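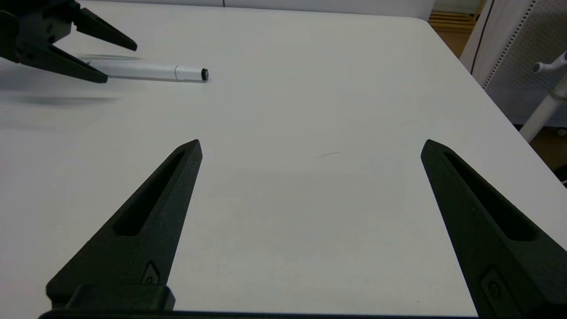 What does it take to build a two-armed robot in a shared workshop?

A bench that stays put, a printer that holds its settings, and more evenings than the builder first allows for. The rest is screws, cable and patience with calibration.

Putgate Workshop releases build notes for Skuviditz two-arm bench robot

FLIRVILLE, December 4, 2018 – Putgate Workshop, the members' workshop on Lennox Street, has released the parts files, wiring plan and assembly notes for Skuviditz, a tabletop robot with two arms, built by members in the workshop's electronics bay. The files are free to download and may be copied, altered and built by anyone, at home or elsewhere, provided changes are published under the same terms.

Skuviditz is a bench machine. It has no wheels and is not intended to leave the table. Each arm has six driven joints and a two-finger gripper, for a total of seven motors per side. The arms are clamped to a common work surface and run from one desktop computer. A small camera is carried at the wrist, looking out past the fingers, so that the operator and the control software share the same close view of whatever is being picked up.

The build began in July as a single arm. The second was added when it became clear that many of the tasks members wanted to try, among them uncapping a marker, need one gripper to hold while the other pulls.

"With one arm you spend your time designing fixtures," said Raffaele Negri, who led the build. "You make a clamp for the marker, then a clamp for the jar, then a clamp for the next thing. The second arm costs more than any one of those clamps and replaces most of them."

Gripper design

The gripper accounts for the largest share of the revision history. The released version uses two black printed fingers that taper from a wide base to a narrow tip. A long slot is recessed along each finger to reduce mass and print time. The fingers are fixed near the base, and a worn pair can be exchanged without removing the gripper from the arm.

Earlier fingers were parallel-sided and blunt. They held a block well and a pen badly. A thin cylinder lying on a flat surface has to be taken from both sides with very little clearance underneath, and the blunt fingers met the table before they met the pen. The tapered profile lets the tips reach the surface at a shallow angle and close beneath the widest part of the barrel.

Fingers are printed flat, slot facing up, with no supports. The notes give wall count, layer height and infill for two common filaments. Builders using other material should print one finger first and load it by hand before committing to a full set. Layer separation at the narrow end is the usual failure and is visible well before the part lets go.

Optional tip sleeves cut from silicone tubing are covered in an appendix. They improve grip on smooth plastic and reduce accuracy at the tip, and the calibration routine must be repeated after they are fitted or removed.

Work surface

The notes specify a plain, pale, smooth tabletop. A pale surface gives the wrist camera good contrast against black fingers and most test objects. White objects on a white table are harder, and the software relies on edges and cast shadow to find them. Members have left this case in the standard test set on purpose, as household objects are often pale and household tables are not chosen to suit a camera.

The table must not rock. A full-speed reversal of one arm will shift an unsecured table far enough to spoil the other arm's position. Builders working at home are advised to fix the table to a wall or to add ballast low on the frame. The workshop's own bench carries 30 kilograms of ballast on a lower shelf.

Lighting should be even and from overhead. A desk lamp to one side produces hard shadows that the software may report as objects. If the room has large windows, calibrate and run at the same time of day, or fit a blind.

Control

The arms are operated in one of two modes. In direct mode, the operator moves a pair of unpowered hand controllers with the same joint layout as the arms, and each arm follows its controller. In replay mode, a recorded movement is run back at reduced speed. Replay makes no correction for objects that have been moved, and should be treated as a test of the hardware.

Joint limits are set in software and again by printed stops. Both are required. During testing, a mistyped limit let one arm swing into the other's wrist and cracked a camera bracket. The bracket has since been thickened, and the software now refuses to start if the limits for the two arms describe an overlapping volume without the collision check enabled.

An emergency stop must be wired to cut motor power. A stop that only halts the program is not acceptable under the workshop's rules and should not be accepted at home either. When power is cut the arms will drop, so hands, faces and cups of coffee should be kept out from under them.

"People ask about the software first," Negri said. "I send them to the wiring section. Most of the faults we logged were connectors. If a joint stutters, reseat the plug before you open an editor."

Parts and tools

The full build calls for 126 printed parts, including spares for the fingers and camera brackets. Motors, bearings, fasteners, cable and power supplies are listed with generic specifications so that builders can source them locally. No part requires a mill or lathe. A fused-filament printer, a soldering iron, a crimping tool, hex keys and a multimeter are sufficient.

Builders who want a single arm may stop at the end of section 7 of the notes. The left and right arms share all structural parts apart from the shoulder plate, and the second can be added later without rework to the first. The power supply should be sized for two arms at the outset.

Known limitations

Cable routing at the wrist remains unsatisfactory. The camera lead is bent sharply when the gripper rolls past its normal working range, and it should be inspected before each session. A revised cable guide is in testing and will be included in release 2.

Gripping force is estimated from motor current and has not been independently calibrated. The machine should not be used with glass, blades, hot liquids or animals. Skuviditz is a hobby and teaching project, has not been certified to any safety standard, and must be supervised by an adult whenever motor power is on.

Availability

Parts files, the wiring plan and the assembly notes can be downloaded from the Putgate Workshop members' page, where corrections may also be lodged. Please quote the section number and the printed part number with any correction. Reports of a failed print should include the material, nozzle size and orientation used.

Putgate Workshop will run supervised build sessions at the Lennox Street premises for members who have completed the electronics bay induction. Printed part sets will not be sold. Members without a printer at home may book the workshop machines at the usual hourly rate and must bring their own filament.

About Putgate Workshop

Putgate Workshop is a member-run shared workshop in Flirville with wood, metal, textile and electronics bays. Membership is open to residents aged 16 and over. Tools are available outside business hours to members who hold the relevant induction.

Media contact: Raffaele Negri, Skuviditz build lead, Putgate Workshop, Lennox Street, Flirville. Interviews and demonstrations by appointment.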